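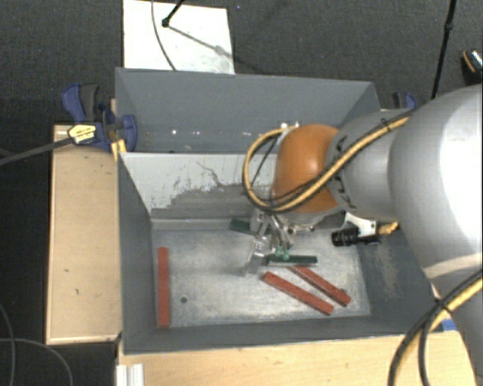
Defibrillator trainer gives no voice prompts after battery change

Status: Closed
Opened: January 3, 2019
Product: Dulorel training unit
Site: Stostport training room

Reported problem

Two of our training units power up but give no voice prompts. The green light comes on and the shock button flashes at the right point, so the scenario is running. Both had new batteries fitted before the first aid course. The other units in the set are fine. We have a refresher course booked at Kerr and need the full set for it.

Support reply

Please check the volume first. Hold the down arrow while switching on, then press the up arrow until you hear a beep. If there is no beep, take out the batteries, wait 40 seconds and put them back. Do not mix old and new cells.

Customer reply

Tried both. Unit A now beeps and speaks normally. Unit B is still silent. Swapped the batteries between them and the fault stayed with unit B. The remote pairs with it and can change scenario.

Support reply

Thank you. That rules out the batteries. Please look at the language switch inside the battery compartment. It has to click fully into position 1 or position 2. If it sits halfway, the unit runs the scenario with no sound. Use something blunt to move it, and have the unit switched off.

Customer reply

The switch was halfway. Moved it to position 1 and the prompts are back. Ran the adult scenario through to the end, then the child one, with no dropouts. The metronome is also working at 100 beats a minute.

While testing we noticed the pads from unit B no longer stick well to the manikin. They have been used 150 times according to our log. Can they be cleaned?

Support reply

No, the gel layer does not recover once it has gone. Order replacement training pads under the Ukura range, adult size. The cable can be kept.

Resolution: language switch not seated. No parts sent. Ticket closed by customer.

2 people found this helpful | 0 comments

Contact support | © Dulorel | Back to top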